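Machines and Everyday Work
Unit 6 handout: Can a robot do the chores yet?
Instructor: Nima Parsa. Lab sessions: A-yeong Bang.

Read this before the lab session. Bring the worksheet from last time, even if you didn't finish it.

1. What we mean by "can"

A news story says a robot can fold towels. Before you accept or reject that, ask what was tested. A robot that folds one towel, once, with a person standing by to reset it, has done something. So has a robot that folds a full basket in a strange house with the owner at work. The word "can" covers both, and most arguments about home robots come from people using it in different ways.

For this course a machine can do a chore if it meets these conditions:

It starts from the mess as it is found, without a person laying things out first.
It finishes without help.
It does this often enough that you would stop checking on it.

The third condition is the hard one. Suppose a robot gets each step of a job right 88 times out of 100. If the job has 6 steps and a miss at any step spoils it, the whole job comes out right a little less than half the time. Work this through yourself by multiplying 0.88 by itself until you have used it 6 times. We will do the same with other step counts in class.

2. Machines that already do chores

The dishwasher and the washing machine do real household work and have for decades. They do it by changing the job. You bring the dishes to the machine and put them in racks made to hold them. The machine does not need to know a cup from a plate. Robot vacuums are partway along. They move through the house by themselves, but somebody still picks up the socks.

Shop floors took the same road. At the Cosstead plant we read about in January, parts reach the arm in trays, all facing one way. The arm has no idea what it is holding and does not need one. When the plant tried to run mixed returns through the same cell, output dropped and two people were put back on the line.

3. Why tidying is hard

Clearing a table sounds like the easiest chore in the house. A six-year-old can be talked into it. For a machine it is a run of separate problems: find each thing, decide what it is, decide where it goes, pick it up without crushing or dropping it, and put it down somewhere useful.

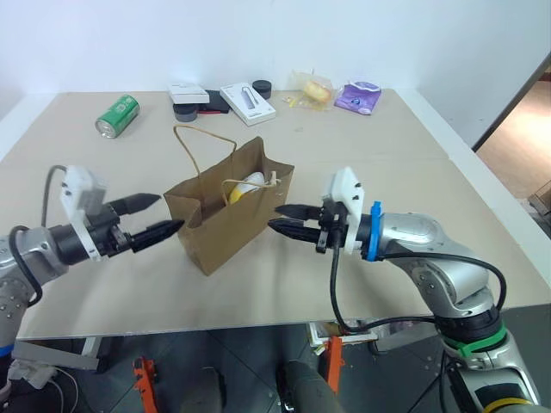 Soft things are the worst of it. A can or a small box keeps its shape when you grip it, so the machine can plan the grip ahead of time. A paper bag bends as soon as it is touched, and its opening may close up. A plastic bag is thin and clear, which makes its edges difficult for a camera to find. People handle both by feel, with small corrections they don't notice making. Two plain fingers have much less to go on.

Two arms help, because one can hold a bag steady while the other fills it. They also add work. Each arm has to stay out of the other's way, and if the holding arm pulls while the other pushes, the bag tears.

Then there is judgment. Is an opened snack packet trash or somebody's lunch? The answer depends on the household, and the machine has to be told or has to ask.

4. Who is doing the thinking?

In many robot videos a person is steering the arms from nearby. This is called teleoperation. It is a fair way to find out what the hardware is able to do, and the recordings can be used to train the machine later. It does not show that the machine can do the chore alone. Look for a note saying which it is. If there isn't one, write "not stated" on your worksheet and don't guess.

5. For the lab

Pairs will use the Rana tabletop arm. Choose one chore with no more than 6 steps. List the steps, mark which ones involve soft items, and predict where the arm will fail first. Then run it and keep a tally of every step, including the ones that went fine. Hand in the tally with your prediction, right or wrong.

Reading: the Mosalen packet, first two sections. The Civgate case is optional but will come up in the discussion.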